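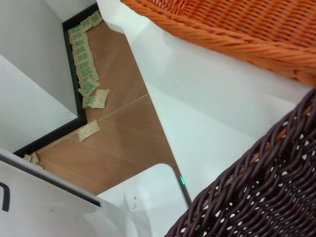
Heike Brandl
Sortiment Körbe und Aufbewahrung, Estoto

Korb Rizk, rechteckig, zwei Farben
Stand: 2023-05-14

Wieder da. Beide Farben, Orange und Dunkelbraun. Letzte Lieferung war schnell weg, deshalb diesmal mehr bestellt: 74 Stück in Orange, 56 in Dunkelbraun. Liegen im Lager Nandevitz und gehen von dort raus. Nächste Lieferung von Tundenell erst im September, vorher kommt nichts nach.

Kurz zum Korb
Rechteckig, Ecken gerundet, oben offen. Kein Deckel, keine Griffe, kein Einsatz. Rand dick und geflochten wie ein Seil, darunter das feinere Geflecht. Man fasst ihn einfach am Rand an, der ist kräftig genug dafür. Gewicht ca. 400 Gramm, leer. Beide Farben gleiche Grundform.

Farben
Orange: kräftig, je nach Licht Mandarine oder eher Rost. Am Fenster deutlich heller als abends unter der Lampe. Wer ein ganz bestimmtes Orange sucht, bitte erst einen bestellen und hinstellen. Leicht glänzend, wenn Licht drauffällt.
Dunkelbraun: sehr dunkel, Richtung Zartbitter, manchmal ein Stich ins Violette oder Rötliche. Auf weißen Möbeln ein starker Kontrast, auf dunklem Holz verschwindet er fast. Mag man oder nicht.
Andere Farben gibt es nicht. Naturton wird oft gefragt, ist bei Tundenell angefragt, noch keine Zusage.

Wofür
Obst auf dem Tisch. Servietten, Teebeutel, Gewürztüten. Post und Schlüssel im Flur. Im Bad Waschlappen und Bürsten, Cremes auch. Im Kinderzimmer Stifte, Bausteine eher nicht, die ganz kleinen rutschen gern in die Lücken und bleiben da. Brot geht mit Tuch drunter, ohne Tuch krümelt es durch den Boden auf den Tisch.
Bei uns im Büro stehen zwei davon neben dem Drucker, orange für Eingang, dunkel für erledigt. Seit der Umstellung sucht keiner mehr Lieferscheine. Na ja, weniger.

Wofür nicht
Blumentöpfe ohne Untersetzer. Alles was tropft. Schwere Sachen wie volle Flaschen oder Werkzeug, dafür haben wir Kisten. Und bitte nicht auf den Herd oder die Heizung stellen, auch nicht "nur kurz".

Geflecht
Gitterartig, mit kleinen Lücken in Wänden und Boden. Luft kommt also dran, bei Zwiebeln und Äpfeln ganz praktisch. Staub kommt auch durch. Einmal ausschütteln, weiter gehts. Gegen das Licht gehalten sieht man, wie regelmässig es gearbeitet ist und ob irgendwo ein Strang fehlt. Wenn was nicht passt, geht er zurück und landet nicht im Paket.

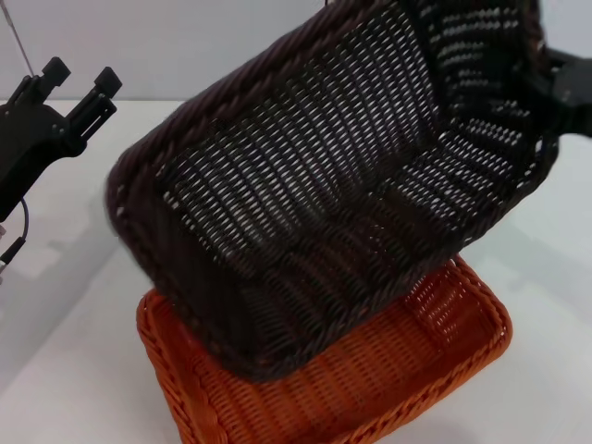 Kleine Unterschiede von Korb zu Korb bleiben trotzdem. Ein Strang etwas dicker, eine Ecke etwas runder, Farbe an einer Stelle tiefer. Kein Reklamationsgrund. Gebrochene Stränge oder ein offener Rand schon, dann bitte melden, wir tauschen.

Ineinander oder nebeneinander
Kommt dauernd als Frage. Zur Aufbewahrung kann man sie leer ineinanderstellen, schräg ansetzen und absenken, nicht mit Kraft reindrücken. Der geflochtene Rand verhakt sich sonst und beim Rausziehen leidet das Geflecht. Wenns klemmt: den unteren festhalten, den oberen an einer Schmalseite zuerst anheben. Gefüllt bitte nicht stapeln, dafür ist der Korb nicht gemacht.
Nebeneinander im Regal: vorher messen. Regalböden mit 100 cm Breite haben viele unserer Kunden, und viele wollen wissen, wie viele draufpassen. Kommt drauf an, wie viel Luft dazwischen bleiben soll. Ganz dicht an dicht sieht gequetscht aus und man kommt mit den Fingern schlecht an den Rand. Maße stehen im Maßblatt, das schicken wir auf Anfrage mit. Bitte immer das Außenmaß am Rand nehmen und nicht den Boden, der Rand trägt auf.

Farben mischen
Geht gut. Orange vorn, dunkel dahinter, oder umgekehrt. Auf weißer Fläche reicht oft ein einzelner orangener, zwei davon sind schon eine Ansage. Drei dunkle in einer Reihe wirken ruhiger, brauchen aber Licht von irgendwo, sonst sieht man vom Muster nichts. Für Regale mit offener Rückseite eher Dunkelbraun, da kommt das Gitter schön raus.

Pflege
Trocken abbürsten, weiche Bürste. Alte Zahnbürste für die Rillen unterm Rand, da setzt sich am meisten fest. Flecken mit leicht feuchtem Tuch abtupfen, dann offen stehen lassen bis alles trocken ist. Nicht einweichen. Keine Spülmaschine, kein Dampfreiniger. Direkte Sonne auf Dauer vermeiden, das Orange dankt es. Zur genauen Zusammensetzung steht alles auf dem Anhänger am Korb, bitte vor dem Wegwerfen lesen.

Neu aus dem Karton
Kann etwas verzogen sein vom Transport. Auf eine ebene Fläche stellen, ein, zwei Tage stehen lassen, evtl. ein Buch rein. Setzt sich meistens von selbst. Lose Faserenden am Rand mit einer kleinen Schere abschneiden, nicht ziehen! Geruch nach Karton verfliegt, Fenster auf.

Lieferumfang
Ein Korb in der gewählten Farbe, mit Anhänger. Inhalt und Tücher nicht dabei. Im Doppelpack ein Korb orange und ein Korb dunkelbraun, Farben im Doppelpack nicht tauschbar, die sind so vorgepackt. Wer zwei gleiche will, bitte einzeln in den Warenkorb legen.

Versand
Ab Lager Nandevitz, im Karton mit Papier dazwischen. Mehrere Körbe kommen ineinander, Papierlage bitte erst rausnehmen und dann die Körbe trennen. Kartons aufheben bis klar ist, dass die Farbe passt, wir nehmen nur gut verpackt zurück. Abholung geht auch, vorher kurz schreiben, das Lager ist mittags zu.

Rückgabe
Unbenutzt und mit Anhänger. Körbe mit Obstflecken gelten als benutzt, hatten wir leider schon öfter. Rücksendeetikett im Kundenkonto, unter Bestellungen, dann Artikel auswählen.

Noch offen
Rizk gross, gleiche Form, tiefer: Muster ist da, Rand war uns zu weich, geht nochmal zu Tundenell. Einlage aus Stoff zum Rausnehmen: vieleicht im September zusammen mit der Nachlieferung, Farbe noch nicht entschieden. Wer Bescheid haben will, Häkchen bei "Benachrichtigen" setzen, gilt dann für beide Farben.

Fragen zum Artikel bitte über das Kontaktformular, Betreff "Rizk Korb" und die Farbe dazuschreiben.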